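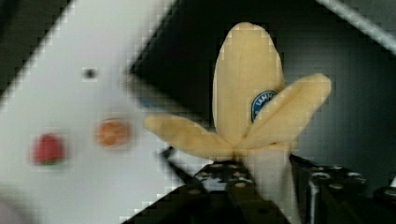
Photo: Bakilana bench archive

Sat 3 September

Banana bread trials, batch for the Bosport stall. Oven at Akia kitchen again, ours still waiting on the thermostat.

Started with 800 g peeled fruit, mashed by fork. Blender makes it gluey, not doing that again. Sugar down to 200 g from last time. Batter total 1,108 g on the scale before the walnuts went in, split over two tins. Forgot to tare the second tin, so the split is a guess.

Tin A – foil on from the start. Pale top, center still wet at 60 min, out at 70. Crumb OK once cooled, bit tight.
Tin B – no foil. Out at the same time. Crust too dark at the corners, but the flavor is miles better. Cracked down the middle, nice.

Fruit matters more than I wrote in the last entry. Plain yellow ones give almost no smell, need them spotted. Freezer ones fine if you keep teh liquid and stir it back in.

Buttermilk vs yogurt: cant tell them apart. Use whatever is open.

To do
– B again, foil only for the last part
– try the Oltora flour, the open bag is nearly gone
– new liners, the old ones stick
– price per slice before the October market

Ends of both loaves in the blue box, help yourselves. Write down which one you liked.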